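HLTH 225: Health Policy and Prevention
Handout 4: Who pays for prevention, and when?
Instructor: Yichen Kang

Welcome back! Last time we finished with the difference between public health and health care, and I promised you the messy part was coming. Well, it has arrived, and it's my favorite week of the whole course.
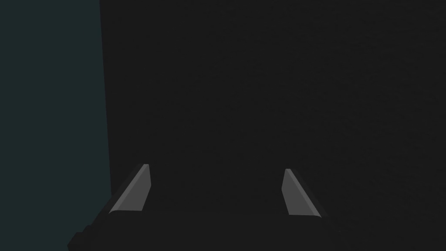
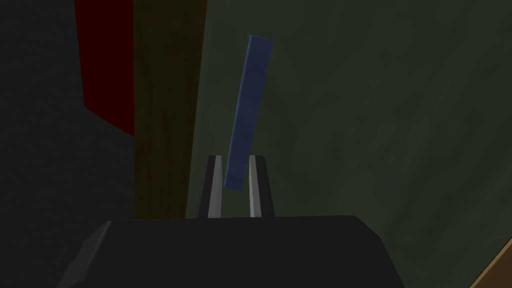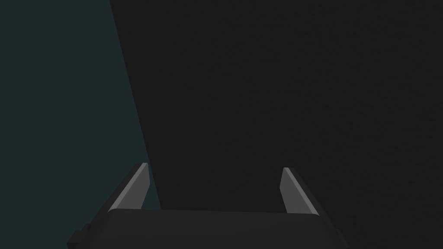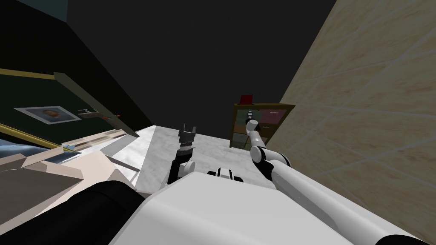
Simulated views, robot with gripper.

1. The timing problem

A prevention program costs money now. The savings (if there are any) show up years later, often in somebody else's budget. A city health department pays for blood pressure checks, and a hospital system two counties over sees fewer strokes a decade on. Economists call this the wrong-pocket problem, and once you've learned to spot it you will find it everywhere — school meals, housing repairs, dental visits, bike lanes.

Keep these three terms apart in your notes:
Primary prevention: stopping a disease before it starts (vaccines, tobacco taxes)
Secondary prevention: finding it early (screening)
Tertiary prevention: limiting the harm once a person has it (cardiac rehab, foot care in diabetes)

Students mix up the second and third all the time. Ask whether the person already has a diagnosis.

2. Worked case: the Zutden walking program

Zutden is a mid-sized town that enrolled 2138 adults at risk of type 2 diabetes in a coached walking program. Cost per person was $220 for the first year, so $470,360 in all. The town paid the whole bill. The regional insurer, Drimetti, paid nothing and stands to gain the most if fewer members end up on medication.

Now the interesting bit! Of those enrolled, 700 were still walking with a coach at twelve months. Divide the total cost by that number and you get $671.94 per person retained, a very different figure from the one in the town's press release. Both are correct. Which one belongs in a council briefing? Come ready to argue.

3. Ways to share the cost

Pooled funds: town and insurer both pay in, and a joint board decides
Outcome contracts: the insurer pays later if agreed targets are met
Mandates: the state requires coverage, as with many screening tests

Each has a weak spot. Outcome contracts sound wonderful until you try to write down the outcome — weight? blood sugar? hospital days? — and agree on who measures it.

For next time

Read the Li chapter on discounting, skipping the appendix unless you enjoy algebra (some of you do, I've seen your problem sets). Then write one page: should Drimetti share the cost of year two, and on what terms? Use at least one number from section 2 and show your arithmetic.

The Hirnilex practice tables are in the course folder. Table 2 has the age groups you'll need for the October workshop.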